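Ceiling notes, Grendside office

The white ceiling is the part of the refit I like most. Recessed fluorescent fittings give even light, and the pale surfaces spread it well.

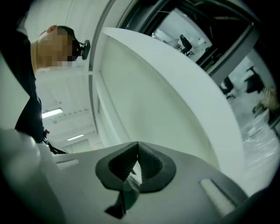
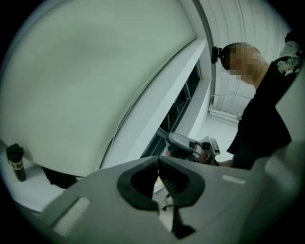
I would still change the tubes to a warmer type – the present ones are harsh after 4 in the afternoon. The Laxdal catalogue lists a match under 3317, in boxes of 20. Two boxes should cover the main room and leave spares for the corridor.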